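Bindik Hardware Boards > Workstations and Towers > Old workstation, which slot for the graphics card?

kettleblack
Posted 8:30 pm

I picked up a used workstation tower from a surplus place and I'm going through it before I put it to work. It has a handle on the case and blue plastic latches for pretty much anything you're supposed to touch. I like that part. The seller had no manual and the model name doesn't bring up much.

Plan is to make it a file server and light video machine for the house. I want to put a graphics card in, and later on a network card. I have it on its side on the bench with the cover off.

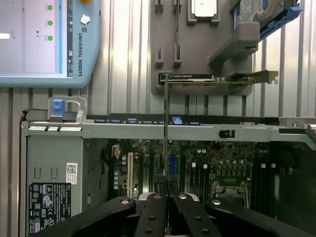
My question is about the slots. They're different colors, and I don't know whether that means speed or just what the company felt like doing that year. My last build was all black slots and you went by the length. I'd also like to know if I should pull the memory and reseat it while I'm in there. It sat in a warehouse for who knows how long.

Budget is low. I already have 60 dollars in it and I'd rather not go a lot over that.

omness_fan
Posted 8:41 pm

Color usually means something on these but it isn't standard between makers. Look at the board right next to each slot. There's normally tiny printing with the slot number and the lane count. If there's a diagram stuck to the inside of the cover, go by that first.

Yes on reseating the memory. Takes 3 minutes.

plainwire
Posted 8:52 pm

I'll disagree on the memory. If it boots and shows the right amount, leave it alone. Every time you work those end clips on an old board you risk snapping one, and then you have a stick that walks out of the slot when you move the case. I've broken two that way. Boot it first, then decide.

omness_fan
Posted 8:58 pm

Press the clips straight out with your thumbs and they don't break. I reseat memory in every used machine I buy. Dust gets on contacts. But sure, boot it first.

lowshelf
Posted 9:07 pm

More important than any of this is the power supply. Read the label on it. Surplus office workstations were sold in a lot of configurations and the cheap ones got a smaller supply with no extra connectors for a graphics card. Often it's a shape you can't swap for a regular one either. Check what the card needs before you spend money.

Also unplug it and hold the power button for a few seconds before you put your hands in there.

kettleblack
Posted 9:15 pm

It's unplugged. The card doesn't take a separate power lead, it runs off the slot. I bought it with that in mind. I'll go read the label anyway.

On the slot covers, do I have to take out screws at the back or do the blue latches do all of it? I don't want to force anything. I had a Jovonura case years ago where the latch looked like it flipped up and it slid sideways. I found out by breaking it.

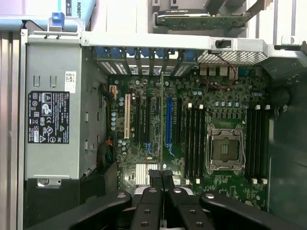
plainwire
Posted 9:24 pm

Try them with one finger and see which way they give. On most of the tool-free ones I've had, each latch opens, the blank cover lifts out, you seat the card, and the latch closes down over the bracket. If it won't close, the card isn't all the way in. Don't lean on the latch to push the card down. Push on the top edge of the card, both ends, until it's level.

Some of them have one long bar on top of the latches that has to open first. Look for that before you pull.

lowshelf
Posted 9:31 pm

Agree with all that. And watch for thin wires. A lot of these have a fan lead or a speaker lead strung over the board and it's easy to pinch one under the card. Move it out of the way and tuck it behind something.

okonkwo_bench
Posted 9:46 pm

I ran one of these as a file server for 8 years. Two notes.

First, change the coin battery while it's open. It's cheap and if the machine sat in storage, the old one is probably weak. You'll lose the settings, so write down anything you've changed.

Second, look at the tops of the capacitors. Flat is good. Domed or crusty and I'd stop there and get your money back.

omness_fan
Posted 9:50 pm

Seconding the battery.

kettleblack
Posted 10:22 pm

OK, battery is on the list. I'll boot it bare before I touch the memory. If it shows everything, I'll leave the sticks where they are. Sorry omness.

Still looking for the printing next to the slots, I need a better flashlight. Does anyone know if these boards complain at startup when the card goes in the second slot instead of the first?

okonkwo_bench
Posted 10:35 pm

Mine didn't. It just ran slower.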